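Curkesdale Home Notes
Tip sheet 234: Keeping White Plastic White
Nov 19, 2021

White plastic looks terrific in the store. Then you bring it home, where people have hands.

I own far too much of it. There is a fan, a kettle, a sewing machine, a Jundberg dehumidifier the size of a toddler, and a refrigerator whose door handles were clearly designed by someone who eats with a fork. What follows is how I keep it all presentable, or at least how I keep it from getting worse.

Start with the dullest method

Dish soap, warm water, a cotton cloth that has been wrung out twice. Unplug the thing first. Wipe, rinse the cloth, wipe again, dry. I mix mine in a 300 ml spray bottle, with one small squirt of soap. More soap leaves a film, the film grabs dust, and in a week you are back where you started with less soap.

Spray the cloth and leave the appliance alone. I killed a perfectly good bathroom scale by spraying it directly, and the last number it ever showed me was not flattering.
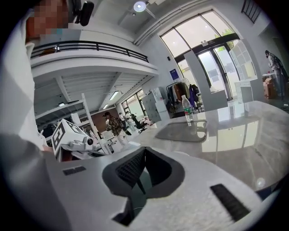

Seams, slots and textured bits are where a wipe-down goes to die. A flat cloth glides right over them, feeling very pleased with itself. For these I use a dry brush first and a damp one second: an old soft toothbrush for most jobs, a cheap watercolor brush for anything narrow. Take a black ribbed strip set flush into pale plastic, like the longer one in the photo. Brush along the ribs, then lift whatever comes loose with the corner of a barely damp cloth. Scrubbing across them just moves the dirt to the next rib over. A small slot like the one toward the left gets the dry brush only, held so the crumbs fall out instead of in. Fine mesh is fussier still, and I stick to light dabs with a clean paintbrush.

Gray scuffs

Before you treat a gray patch on a curved surface, move the lamp. I once spent most of an evening working on a shadow. It did not come off.

If the mark stays put when the light moves, try a melamine sponge, damp, with about as much pressure as you'd use to pet a cat that doesn't like you. These sponges are very fine abrasives, whatever the cheerful package says, and on glossy plastic they will leave a dull spot. Test somewhere out of sight. Baking soda paste works too and gets into every crevice you own, so I save it for flat things like shelf fronts.

Sandpaper, if you must

I don't recommend it for a kettle. For a storage bin or the lid of a toolbox, wet sanding with 2000 grit can take out a shallow scratch, followed by plastic polish on a soft rag. Do not reach for the 400 grit because it happens to be in the drawer. I have a Dulivov bread bin that can tell you all about that, and it looks as if it was towed home.

Yellowing

Soap won't touch it. That yellow is in the plastic itself, mostly from sunlight and age, and scrubbing gets you a very clean yellow fan. People online will tell you to soak the parts in peroxide and leave them in the sun. Sometimes that works, sometimes it comes out streaky, and sometimes the yellow creeps back by April. I've moved my fan to a corner where it looks cream on purpose.

Things to keep away from it

Acetone and nail polish remover, which can melt the finish. Scouring powder. Bleach mixed with anything at all. Citrus label removers are usually all right for a minute or so, but wash them off with soapy water afterward - I left one on overnight and the label came off along with the shine.

Sticky labels in general

Warm the label with a hair dryer on low, then peel slowly from one corner. For leftover gum, a dab of cooking oil on a cotton ball, five minutes, then dish soap. The price sticker on my Son rice cooker survived all of this and I've decided it's part of the design.

Next sheet: grout, and how much of it you can hide with a bath mat.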